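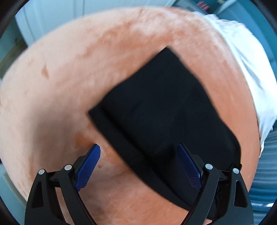

Zarnbridge Opens Free Laundry and Folding Room at Kinoshita Hall

ZARNBRIDGE, Saturday, March 28, 2026 — Residents who have no washer at home can now wash, dry and fold their clothes at no charge in a room on the ground floor of Kinoshita Hall. The room is open six days a week and is run by Gavska, a local nonprofit that already operates the clothing exchange upstairs.

The laundry takes up the old coat check and the storage space behind it. Gavska's survey of 300 households in the neighborhood last year found that 139 had no washer and no laundry room in their building. Many of them were paying for a bus ride on top of the cost of the machines.

"People told us the washing was only half the trouble," said Kha Ninh, who manages the room for Gavska. "They had nowhere to fold. They were taking clean clothes home in a bag and ironing them again, or wearing them creased. So we gave as much floor to folding and sitting as we did to the washers."

The folding side has long tables at two heights, a rail for hanging shirts, and soft seating with plush covers in peach and tan. The covers have a short, brushed nap. Visitors are welcome to lay folded clothes on the seats while they finish a load, and dark items such as black shirts and pants should be fully dry before they go down on the fabric.

Short folding lessons will be held on Tuesday evenings, starting in June. Each lesson covers one kind of item — shirts, pants, fitted sheets, children's clothes — and lasts as long as a wash cycle. Renji Honda, who spent 17 years in hotel laundry work, will teach the first group.

"A flat fold with the sleeves tucked behind is enough for most things," Honda said. "Smooth it with your hand while it is still a little warm and you can skip the iron."

Visitors may book up to 2 loads per visit. Detergent is provided, and people who prefer their own brand may bring it. Lost items are kept on a shelf by the door for a month and then passed to the clothing exchange. Comforters and rugs cannot be washed in the machines at this time.

Building work was paid for by a grant from the Jindurura Fund and by donations from residents. Gavska will cover water and power for the first year and will report on use of the room at the end of that period.

Bookings can be made at the front desk of Kinoshita Hall or by phone during opening hours. Walk-in visitors will be served when a machine is free. The entrance on the parking lot side has a ramp, and carts may be borrowed at the desk.

About Gavska
Gavska collects, repairs and shares clothing and household linens in Zarnbridge. Its clothing exchange at Kinoshita Hall is open to all residents.

Media contact
Kha Ninh, Gavska, Kinoshita Hall, Zarnbridge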